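Stindance pulled from sale in May, back up four hours later at a different price

Quick one this issue, sorry, the big piece on save file compatibility slipped again. It'll come. Meanwhile Stindance.

If you missed it: Kosora took Stindance off its own store one morning in May with no notice, no post, nothing on the forum. The page just went to the generic "this item is unavailable in your region" message, in every region as far as any of us could tell. Four hours later it came back. Same game, same build number, new price. Up by 10 euros. And the two expansions, which used to come bundled if you bought the full edition, were now listed on their own.

People who had it on their wishlist got an email saying it was "newly available". Which, well.

I've had a lot of messages about this and a fair few of them are wrong on the facts, so let me go through what we know and what we don't.

What we know. Existing owners keep everything. I checked on two accounts, mine and my brother's, and both still show the full edition with both expansions installed and playable. The game starts, the saves load, online co-op connects. Nothing has been taken off anyone who paid before the change. If you're seeing something different please send me a screenshot of your library page, with the order number blanked out, and say which launcher version you are on.

What we also know. Gift keys bought before the change but not redeemed are a mess. Some work as full edition. Some work as base game only. I've had six readers write in with the second problem and all six bought from the same reseller, so it may be a batch thing and nothing to do with Kosora at all. Don't redeem yours yet if you can wait. Once it's on the account as base game, support will tell you it's been used and you start the whole argument from a worse place.

What we don't know is why. Drerndale, who made the game (Kosora only publish it), put up a short note the same evening. It said they were "aware of changes to the store listing" and were "talking to our partners". No more than that. It reads to me like a studio that found out when the rest of us did, but that's me guessing. Ferdinand Egger, who runs the studio, was asked about it on their weekly stream and said he'd like to answer properly when he can, and then talked about lighting for a bit. Fair enough. He has contracts to think about.

The theory doing the rounds is that this is the Schmieder deal coming through early. Schmieder, for anyone new here, is the subscription service that signed up most of Kosora's back catalogue over the winter. The idea goes: split the expansions off, put the base game into the subscription, sell the expansions to subscribers as extras. It makes sense as a theory. It would explain the split. It doesn't explain the price going up on the base game the same morning, unless somebody wants the subscription to look like better value next to it. Which is a pretty cynical reading and I've been wrong on cynical readings before, see the whole business with the soundtrack.
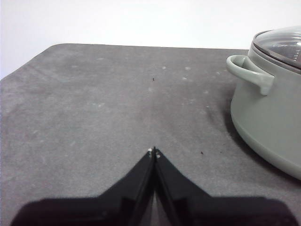

Pot with a glass lid, table top, white wall.

Moving on. Refunds, as that's most of the inbox.

If you bought Stindance at the new price thinking you were getting the full edition, you have a decent case. The store page still had the old description text on it for most of that first day, the bit that says "includes both expansions", even though the box underneath listed only the base game. Several of you saved copies. Good. Attach it to the ticket. Use the words "the listing stated" and keep it short. The people who've had their money back so far wrote three or four lines and attached the page. The people still waiting mostly wrote a lot more than that and I do understand, I've sent those emails too, but somebody has to read them.

If you bought it and played for longer than the normal refund window allows, still try. One reader got a partial refund, the difference between the two prices, after being turned down the first time. Took two goes and a polite reply.

If you bought from a reseller, Kosora will send you to the reseller and the reseller will send you to Kosora. Start with the one you actualy paid. Your card statement says who that is.

Now the mods question, as I've had that a lot too. Does splitting off the expansions break anything? Short answer no, longer answer maybe. The mods that check for the expansions look for files in the install folder, they don't ask the store what you own. So if you had the full edition, you're fine, the files are where they were. If you're a new player with base only, then anything which needs the second expansion's map tiles won't load and most of the bigger overhauls need those. The mod pages still say "requires full edition" and there's no full edition to buy any more. Modders, if you're reading, it would be a kindness to change that line to name the expansion you need. I know it isn't your mess.

Dedicated servers are untouched. Ours is up, still running the spring rules, still capped at 150 players although we've never been near it. If you're joining for the first time you can do so with the base game, you'll just bounce off the eastern gate as that area belongs to the second expansion. There's a sign there in game telling you to buy it. Old sign, not new, people keep sending me pictures of it as evidence of something.

Couple of things I want to say about the wider business and then I'll let you go.

Prices on old games do go up now. Didn't used to, or hardly ever. You'd wait, it got cheaper, that was the deal, and if you were patient you had the whole thing for the cost of a takeaway by year three. I don't think a publisher owes anybody that. But changing it overnight with the page down and no word is a rubbish way to go about it, and the studio ends up taking the flak in its reviews. Have a look at the recent ones. Nearly all of them are about the price. The game hasn't changed at all! The patch notes for the last update are good, the pathfinding fix is great, and anyone looking at the score this week would think they'd broken it.

So if you're leaving a review, and you should if you want to, maybe say which bit you're cross with. Drerndale do read them. Kosora I couldn't tell you.

And no, I'm not telling anyone to boycott anything. Two people asked. I'll keep playing it, I've paid for it. I won't be buying the next Kosora thing on day one, but then I said that last time and there I was at midnight with the download bar.

What happens next – my guess is the subscription listing turns up before the summer sale and the base game gets a big discount in the sale itself, back down to the old price or a touch under, with a large red percentage on it. If you don't own it yet, wait for that. If the expansions go on sale seperately, the first one is the one to get. The second is mostly the eastern map and it's lovely but empty on your own.

I've written to Kosora with a short list of questions: was the old description left up by mistake, will unredeemed keys be honoured as full edition, and is the full edition coming back. No reply at time of sending. If one comes I'll put it at the top of the next issue, whole thing, uncut.

Odds and ends. The co-op evening is on as usual, 6 o'clock start, bring a character above the first camp or you'll be carried. The forum search is still broken, we know. And the reader who sent in a full spreadsheet of regional prices from before and after, thank you, it's brilliant, I'll get it up on the site once I've worked out why two of the columns are swapped.

Key problems to the usual address please, with "KEY" in the subject line so I can find them.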